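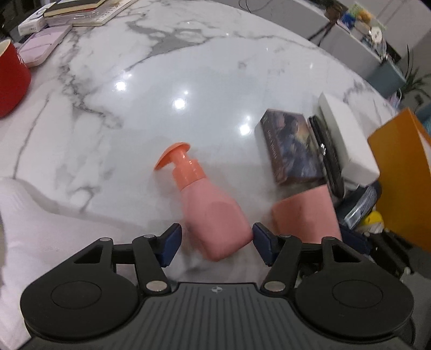 A pink pump bottle and a book on a marble tabletop.

Screen & Stage

The Slow Rise of Eleni Hoxha

By Zdenka Kolev
June

Eleni Hoxha was cast in the television drama Pavby after a single reading. The part, a harbor clerk named Ilse, was written for two episodes. She stayed for 26.

She trained in theater, and her first paid work was in radio, where she recorded continuity announcements and short plays. Her stage debut came in Marov, a two-act piece directed by Boris Delić. It ran for seven weeks in a room with 60 seats. Delić kept the lighting fixed for the whole of the second act, and the actors had to find their marks by counting steps. Hoxha still works this way on set and writes the counts in the margin of her script.

Her film work began later. In Tăng she plays a surveyor who speaks in four scenes. The director, So-yul Tak, shot these in story order and cut one of them before release. Hoxha recorded the surveyor's letters as voice-over in one afternoon, and Tak used the second take throughout.

"She reads at an even speed," Tak says. "The editor can cut anywhere."

Hoxha returns to the stage this fall opposite Panagiotis Trajkovski in Pundeck, a play with no intermission and almost no props. Rehearsals start at 7 a.m. to leave her evenings free for the last block of Pavby. She has not signed for a further season.

Related
Boris Delić on Directing in Small Rooms
So-yul Tak: Notes From the Cutting Room
Pavby: An Episode Guide
Five Radio Plays Worth Finding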